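Isamell Community Kitchen: Progress Report to the Talebi Fund
Reporting period ending August

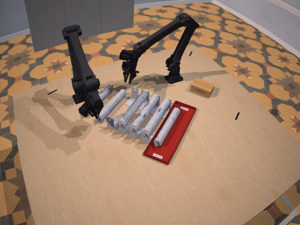
The second half of the grant year went mostly into the evening cooking course, which now runs in two groups at the Pakance Street site. Enrollment reached 80 in August against a target of 60. Most new students heard about the course from someone already in it, so we have stopped paying for the printed flyers. The dining room furniture is still under review. We want large tabletops in a pale wood with a light, streaky grain, like the one shown, and have asked for prices on two sizes.

Attendance
Attendance held up well in the early group and less well in the late one. Several students in the late group work shifts that change from week to week. We now let them switch groups without notice, and the teachers keep one shared attendance list. Sessions run 90 minutes, as before.

Kitchen repairs
The leaking pipe under the second sink was replaced. The extractor fan took longer — the first part delivered did not fit, and the supplier, Lovuvby, sent the right one after a delay of several weeks. The kitchen passed its follow-up inspection with one note about the labels on the dry goods shelves. Those have been redone.

Spending
Food costs were over budget, mainly cooking oil and eggs. Savings on printing covered part of this. We ask to move the rest from the equipment line, where the second freezer was not needed. A revised budget is attached.

Staffing
Baoshan Lei took over as course coordinator in June. The assistant teacher post is still open. We had 2 applicants and neither could work evenings, so it will be advertised again with a higher hourly rate.

Next period
The late group will start half an hour later. We also plan a short course on cooking for people with diabetes, if the clinic can provide a dietitian. A date for the dining room work will be sent once the furniture prices are in.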